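How to write a news report from a weekly military briefing

By Kourosh Zamani, Redside

I have been writing from defence briefings for 11 years, first in my own language and then in English for Redside. When new writers join our desk they usually receive their first briefing text on Thursday afternoon and must hand in a short report before the evening. Most of them write well, but the briefing is a special kind of text and it leads a person easily into mistakes. I wrote these steps for them, and I put them on the open page so that other small newsrooms can use them too.

The guide is for reports of 300 to 500 words, made mostly from an official statement. It does not cover reporting from the field.

What you need before you start

The full text of the statement, or your own recording of the briefing. A summary from another news site is not enough.
The statements of the previous two weeks.
A map of the area with the names of districts and villages. Two maps are better.
The phone number of the press office, and of at least one person who lives in or near the area and has agreed to speak with you.
A plain spreadsheet. We use the Hafþórsson sheet, which is simply a table with columns for date, place, unit, claim, number and source. If you have your own, it is also fine.

Step 1. Read the whole statement without writing

Read from the first line to the last and do not touch the keyboard. Military statements often begin with the strongest news and put the oldest news in the middle. When you start to write after the second paragraph, you will build your report on the opening and you will have difficulty to change it later.

On the second reading, mark every verb. "Killed", "neutralised", "surrendered", "was received", "was rescued", "was intercepted" are all different events. "Neutralised" is especially difficult. Some armies use it for killed only, and others count in it also wounded and captured persons. If the statement does not explain the word, keep it in quotation marks or ask the press office. Do not translate it to "killed" by yourself.

Step 2. Separate the dates

A weekly briefing has at least three times in it: the day when the spokesperson spoke, the period which the briefing covers, and the day of each single event. Write them in three different columns.

It happens often that an event from the previous period comes back in the new statement with small changes. Last June we had one ambush near Drerkau which appeared in two briefings following each other. In the first it was "on the outskirts", and in the second it was on the road to the next district. A junior writer counted it as two ambushes and we had to publish a correction. This is why I ask for the old statements on the desk before the work begins.

If the day of the event is not given, write "during the period" and give the period. Do not write "this week" in the first sentence unless you are sure.

Step 3. Put each claim in its own row

One claim, one row. A sentence like "troops cleared two camps, recovered rifles and received a commander who surrendered" is three rows. It looks slow, but you will see quickly which claims have a place and a number and which ones have nothing.

For every row, fill in the source column, also when the source is always the same. Later, when you add something from a resident or from a hospital, you will be glad that the column was there.

Leave empty cells empty. Many writers feel uncomfortable with a hole in the table and put the most probable thing inside, for example the name of the brigade that is normally in that district. After one hour you will not remember that it was your guess.

Step 4. Check the names of places

In our region one village can have three spellings, and two villages can have the same name. Drorkeo is a good case. There is a market town called Drorkeo and there is also a rural district of Drorkeo, whose border begins 17 kilometres to the east of the town. When a spokesperson says "operations in Drorkeo", residents of the town call us and ask if they should leave. So we always write either "Drorkeo town" or "Drorkeo district", and if the statement does not say which one, we telephone.

Keep a list of the spellings which your newsroom has chosen. Ours has 327 entries now and it is still growing. When a place is not on the list, use the spelling of the national map and add it to the list the same day.

Step 5. Treat ranks and titles with caution

The words "commander", "high profile", "senior" and "top" come from the army's side. They may be correct, but usually you cannot confirm them in one afternoon. Write "a man the army described as a senior commander". The second time you can write "the man".

Check also if the same person was reported dead or captured before. Search the name in your archive with all spellings. If you find an earlier report of his death, this belongs in your article, high up, in a neutral tone: "The army reported the death of a commander with the same name two years ago." Do not mock. There can be two men with one name, and mistakes are made in good faith too.

For the officers who speak, give rank, name and position once, then only the family name. Copy the rank from the statement of this week, as people are promoted and the old articles in your archive are then wrong.

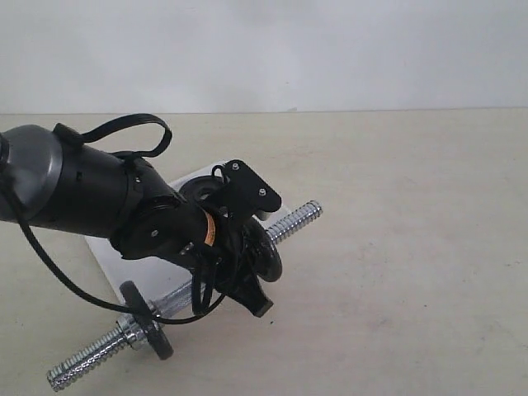
Step 6. Make your phone calls

Call the press office first, with your questions written down. Five questions is the maximum; after this the duty officer becomes tired and the answers become short. My usual questions are simple ones. Which day was it? Which village? What does the word "neutralised" include here? Were there losses on the army's side? Were any civilians hurt?

The last two must be asked every time, even if you expect no answer. Write in the article that you asked and what was the reply. "The statement did not mention army casualties, and a press officer declined to comment on this point" is a useful sentence for the reader.

Then call your contact in the area. Be careful here. Many people who live near an operation take a risk when they speak to a journalist, and they may not be alone in the room. Begin by asking if it is a good moment. Never read to them the name of another contact. If they wish to be described only as "a resident", do not add the profession or the street, because in a small place this is the same as giving the name.

My colleague Davoud Pakzad keeps his contacts in a paper notebook with no place names inside, and I recommend this to everybody who travels through checkpoints.

Step 7. Write the first paragraph

The first paragraph must answer who says it, what happened, where, and in which period. Put the source inside the first sentence and do not wait for the second.

Weak: A notorious commander has surrendered after troops overwhelmed his fighters.

Better: The army said on Thursday that a man it described as a senior commander had given himself up to troops in Drorkeo district.

The second version is less exciting and I know that editors sometimes complain. But every word of it will still be true tomorrow, also if the army changes its statement.

Take out the adjectives that came with the text. "Gallant", "dreaded", "massive" and "decisive" are opinions of one side. The same rule is valid for statements from armed groups, when you must quote them at all. We quote them only when the claim is necessary to understand the event, and we never link to their channels.

Step 8. Handle the numbers

Give the number exactly as it was given, with its source in the same sentence. If the army says "several", you write "several". Do not add numbers from different weeks together to make a total, unless you have the table and an editor has checked it with you. Different briefings count different things, and a sum of them means very little.

When the army and another source give different numbers, print both and say who gave each. Do not print the middle.

For recovered weapons and vehicles, two or three items are sufficient. A complete list of magazines and motorcycles makes the article long, and readers skip it.

Step 9. Add the background

Two paragraphs of background are usually enough. Say how long the conflict has lasted, what area it touches and what it did to the people who live there. Please write something about displaced families, schools or roads, if you have a reliable source. A report which speaks only about troops and fighters gives the impression that the land is empty.

Do not copy the background from an old article without reading it. In our archive we found one paragraph which had been used for over two years after the number inside it was replaced by the agency that published it.

Step 10. Last reading before you send

Read the report aloud, slowly. Then compare it with your table and check the following:

Does every claim have a source in the same sentence or in the one before?
Is the day of the briefing different from the day of the event, and can the reader see this?
Is every place written as on the spelling list?
Does the headline say "army says" or similar words?
Is there any detail by which a neighbour could recognise your contact?

The headline deserves one more look after the desk has shortened it. "Army says" is the first thing that gets cut when the space is small. Ask to have it back.

If you must correct

Correct in the text and add a note at the bottom with the old wording and the new one. Do it also for small things, such as a wrong district. Inform the press office and your contact if the mistake concerned them. Save the table with the correction in a new row and leave the old row as it was, marked in another colour.

The blank sheet and the spelling list can be requested from the Redside desk by e-mail. Please write in the subject line for which region you need it, as the lists for Drerkau and Drorkeo are kept in separate files.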